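PACKED LUNCH SWAP, RIRNTHORPE HALL

Quick one as the newsletter goes out tonight. The swap is back in February, same hall, doors at 12. Bring something you'd normally eat at your desk, take home something you wouldn't. Snacks count. So do leftovers, if there's a label on. 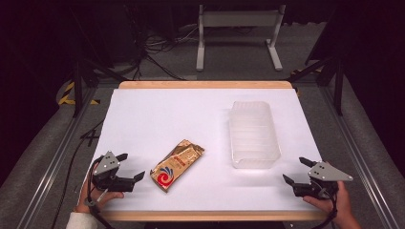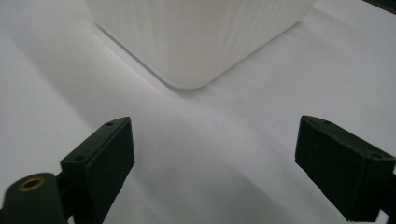
Tubs: please put your name on the bottom, not the lid. Lids wander. We still have 46 without owners from last time and they are going to the Zetisstead charity shop if not claimed by the end of the month.

Soup again from Mussa, two kinds, one without dairy. Kheri Langat is doing the rota and needs people for washing up, 2 till 3ish. Ring her or leave a note at the desk, she doesnt do email.

Bus from Zetisstead is the 74, stops right outside. Parking is tight, share lifts if you can.

Nuts: keep them on the seperate table by the door. Allergy cards will be out, pens too.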